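Jury duty, second week

Back from the courthouse at half past six and too wired to cook, so it was toast over the sink and now this.

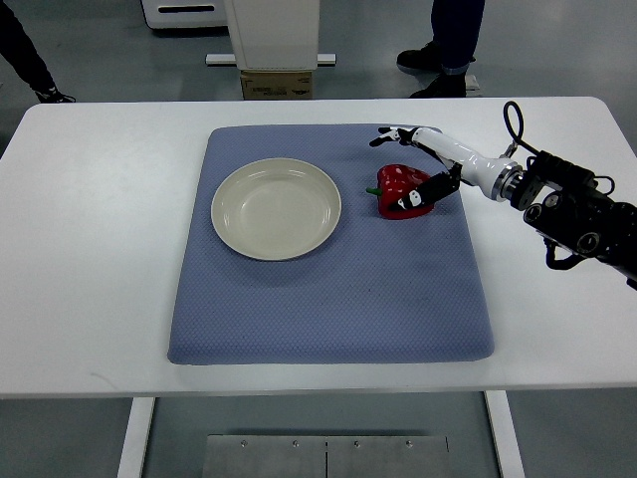

The trial is finally over, so I'm allowed to talk about it, and I've been bursting! It was the copper case, the one my sister kept trying to get out of me on the phone. Two men from Furketport were charged with stripping cable out of the old Akpalu freight yard and selling it to a scrap dealer two counties over. The prosecutor said they took more than 200 spools between March and July, which sounded impossible to me until we saw the truck logs (123 pages of truck logs, and I think I read every one of them).

The witness I keep thinking about is the night guard, Quang Thân. He was so careful. Every time the defense lawyer tried to rush him he stopped, looked at his hands and started the answer over from the beginning. He'd written down the plate number on the back of a lunch receipt, and they passed that receipt around to us in a little plastic sleeve. I held it longer than I needed to.

We were in the jury room for two days. Sorcha Rafferty was foreperson and she was good at it, firm but never snippy, even when the man in the green vest wanted to go back over the scrap dealer's testimony again. I was one of the holdouts on the younger defendant, I'll admit that. He's 31 and looks about nineteen. What changed my mind was the phone messages — he was the one setting the prices.

Guilty on the theft for both, not guilty on the conspiracy count for the older one. His mother was in the second row and I couldn't look over there while it was read out.

Sentencing is next month. I don't have to go, but I might. Parking was $62 for the whole stretch and I still need to send in the form for that. Early night, I hope.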